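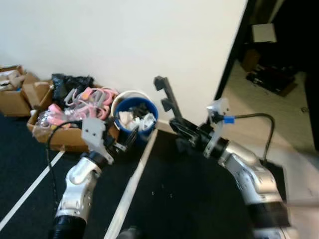

*Two robotic arms, with the left one pointing toward a blue bucket.*

# Onelcombe Creek Water Watch: site visits and bug counts

This repository holds the cleaned records from the Onelcombe Creek monitoring program. Landholders along the creek and its two side branches visit fixed sites, take water readings, and do a timed net sample for water bugs. The data covers the stretch from the Gredano road bridge down to the weir at Quiambao.

The current release has 291 site visits and 1,200 bug records from 19 sites. It replaces the spring release, which had wrong units in the conductivity column for some of the upper sites. If you have a copy from before April, please get the new one.

## Files

- `sites.csv` — one row per site, with the site code, branch, bank, and a rounded location
- `visits.csv` — one row per visit, with the water readings and weather notes
- `bugs.csv` — one row per group found in a net sample, linked to a visit by `visit_id`
- `groups.csv` — lookup table for bug groups and their sensitivity grades
- `changes.md` — what was edited between releases
- `scripts/check.py` — the checks we run before a release

All CSV files are UTF-8 with a header row. Empty cells mean the reading was not taken. A zero is a real zero.

## Fields in `visits.csv`

| Field | Unit | Notes |
|---|---|---|
| `visit_id` | text | Site code plus a running number |
| `site` | text | Matches `sites.csv` |
| `month` | text | Day is left out of the public copy |
| `start_time` | 24-hour | Local time, no daylight saving shift |
| `water_temp` | °C | Taken in the shade, one hand deep |
| `ph` | none | Strip or meter, see `ph_method` |
| `ph_method` | text | `strip` or `meter` |
| `cond` | µS/cm | Meter only |
| `clarity` | cm | Clarity tube, full length is 70 |
| `flow` | text | `none`, `pools`, `slow`, `steady`, `high` |
| `rain_24h` | mm | Landholder's own gauge, often blank |
| `notes` | text | Free text, lightly edited |

A clarity value of 70 means the black cross at the bottom was still visible with the tube full. Treat those readings as "70 or more." They make up a large part of the winter data, and averaging them as plain numbers will make the creek look murkier than it is.

## How samples are taken

1. Walk up to the site from downstream so the bed is not stirred up.
2. Fill the clarity tube and take the water readings before anyone steps in with a net.
3. Sweep the net along the edge for the set time, covering plants, roots, and leaf packs.
4. Tip the net into the sorting tray and pick for thirty minutes.
5. Match each bug to a group on the field card. Leave it as "unknown" if it doesn't fit.
6. Return the bugs to the same pool and enter the visit in Skikeden, the web form the program uses.

Sites with `flow` set to `none` have no net sample. They still have a visit row, and the note normally says how far the nearest pool was.

Two sites on the east branch can't be reached after heavy rain. The gaps in their record fall in the wettest months, so seasonal comparisons between the east branch and the main creek need some care.
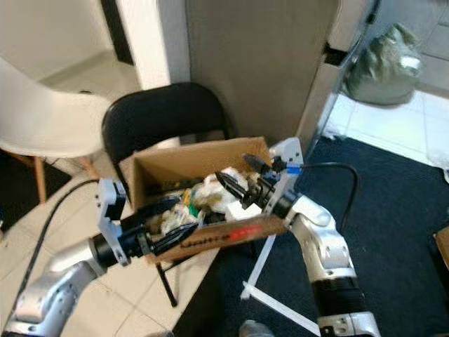
## Checks and edits

Every visit goes through `check.py`, which flags:

- pH outside 5 to 9.5
- water temperature over 32
- conductivity more than three times the site's median
- a visit with bug records but `flow` marked `none`
- the same group entered twice under one visit

Flagged rows are read by a person and compared with the paper sheet. We fix a value only when the sheet clearly shows something different. If the sheet agrees with the form, the value stays and `flag` is set to `odd`. There is no outlier removal beyond that.

Paper sheets from the first season were typed in later by two people working separately, and the two versions were compared. A few sheets had water damage. Where a number could not be read, the cell is blank and the note says `unreadable`.

## Known problems

The strip and meter pH values don't line up well. Strips read lower in the harder water below Quiambao weir, and the gap is large enough to show up as a false step when a landholder switched methods. Use `ph_method` to split the two before drawing any trend.

Bug counts are in classes (1–2, 3–10, 11–50, more than 50) in the first season and as plain counts after that. The `count_class` field is filled for every row so the seasons can be compared, and `count` is filled only where a real count exists.

Mayflies and stoneflies were mixed up at several sites early on. The field card used a small drawing that made the tails hard to tell apart. The card was redrawn, and the older records for these two groups carry `id_conf = low`. 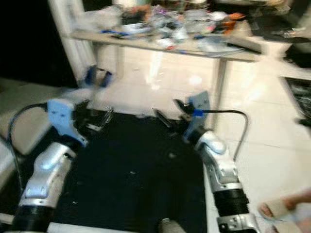
Snails are another weak spot. The card has one group for all of them, while some people wrote the kind of snail in the notes. We have left those notes alone and have not tried to turn them into a finer grouping. The same goes for beetle larvae, which share a row with adult beetles in `groups.csv`.

## Locations and privacy

Most sites are on private land. Coordinates in `sites.csv` are rounded to two decimal places, and property names have been taken out of the notes. Please don't publish maps that put the sites back on exact properties, even if you can work them out from the branch and bank fields.

Exact locations can be shared with researchers and the local council on request, with the landholder's agreement for each site.

## Using the data

The data is released under CC BY 4.0. Cite it as "Onelcombe Creek Water Watch, site visits and bug counts" with the release tag you used.

It is suited to looking at broad patterns along the creek, teaching, and picking places for closer study. It should not be used to judge whether water is safe to drink or swim in. No bacteria testing is done at any site.

Corrections are welcome as issues on this repository. Include the `visit_id` and the field. For changes to your own site's records, use the edit link in Skikeden and leave a short note — the change will be picked up in the next release.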